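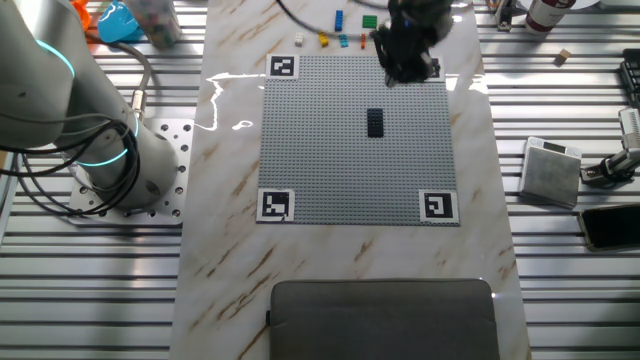

1/ 黑麦面包，我在家里做了四年。最近有几位朋友问我怎么开始，我想用中文写一次。中文不是我的母语，如果有用词不对的地方，请告诉我，我会改正。

2/ 先说面粉。我用的是Storkix的全黑麦粉，颜色比较深，味道有一点苦。Skelby的超市里没有这种粉，我每次去Lenport的时候买5公斤，放在阴凉的柜子里。用别的牌子也可以，但是请看清楚包装，有的所谓“黑麦粉”里面一半是小麦粉。

3/ 酵种。我的酵种是用黑麦粉和水养的，没有加酸奶，也没有加葡萄干。第一个星期它的气味很难闻，像旧的抹布，我差一点倒掉了。请再等几天，气味会慢慢变成苹果醋那样。

4/ 我现在用的比例：一半黑麦粉，一半高筋小麦粉，水是面粉总重量的68%，盐是2%。用全黑麦粉的时候，水要多得多，面团像水泥一样，不能揉，只能用勺子搅。第一次做的人，我建议从一半一半开始。

5/ 发酵的时间我不太敢写，每个厨房都不一样。冬天我的厨房只有17度，我晚上九点和面，第二天早上起床以后再看。夏天我会早上和面，中午就要注意了。我在碗的外面贴一条胶带，标出面团原来的高度，这个办法很笨，可是很准。

6/ 烤箱。我的Strebel是房东留下的旧烤箱，左边比右边热，所以烤到一半我把面包转一个方向。开始要高温，放一小盘热水在下层，后来把水拿出来，温度也降低一点。听到敲底部有空空的声音，就可以拿出来了。

7/ 然后是最难的部分：不要马上切。黑麦面包热的时候，里面是黏的，刀上会粘一层，很多人以为没有烤熟。我用布包好，放到第二天。（去年十二月我没有忍住，切开吃了四片，胃不舒服了一个晚上。）

8/ 怎么吃呢？我喜欢黄油加一点盐，或者腌黄瓜和煮鸡蛋。我的邻居把它蘸在豆浆里吃，我一开始觉得很奇怪，后来自己也试了，味道不错。

9/ 有人在评论里问葛缕子是不是一定要放。不一定。我家乡的人都放，我放得很少，一个面包只放一小勺，要先在干锅里炒香。茴香籽也可以，不过那是另外一种味道。

10/ 剩下的面包变硬以后，可以切成小块，烤干，放在汤里。我还想写一写怎么用旧面包做甜的布丁，但是我还不知道“浸泡”和“泡软”在菜谱里有什么区别，等我查好了再发。

标签：#家庭烘焙 #黑麦面包 #天然酵种 | 分类：厨房笔记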